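Wash, Dry, Stay a While
The laundromat is turning into a place people want to sit in

Forty-five minutes. That's a wash. Long enough to be bored, too short to go home and come back. For years laundromats gave you a plastic chair and an old newspaper and left you to it.

Not at Lokon. Opened 5th November, corner lot, used to be a shoe repair place. Big machines along one side, drinks along the other - and people who've finished their folding are still sitting there, shoes off, halfway through a soda.

The drinks are what you notice from the street. Bottles packed in tight on tall white shelves, sorted by color. Amber in one row, red in another, then greens, pale blues, yellow, orange. Clear jars up top. Black lettering on the wall over it all, thin and round. And right next to the shelves, a big gray front loader. Somehow it works.

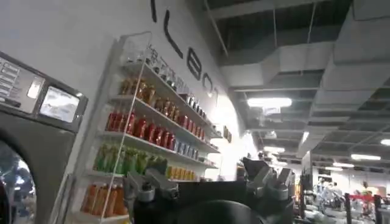 What's in the bottles

Mostly small makers. Tatlı does a sour cherry that regulars fight over. Endum has a ginger thing, very strong, sip it slow. Five dollars a bottle, six if you want it from the fridge, which seems a bit steep for cold but fine.

Sorting by color means nothing is next to its own brand. You want a second Tatlı, you have to go looking. Staff say customers put bottles back in the right row without being told, even teh kids.

Pruvach, the design studio behind the place, has another one planned across town. Smaller, fewer machines, same shelves.

Go early. Evenings there's a line for the big washers and the good stools are gone by six.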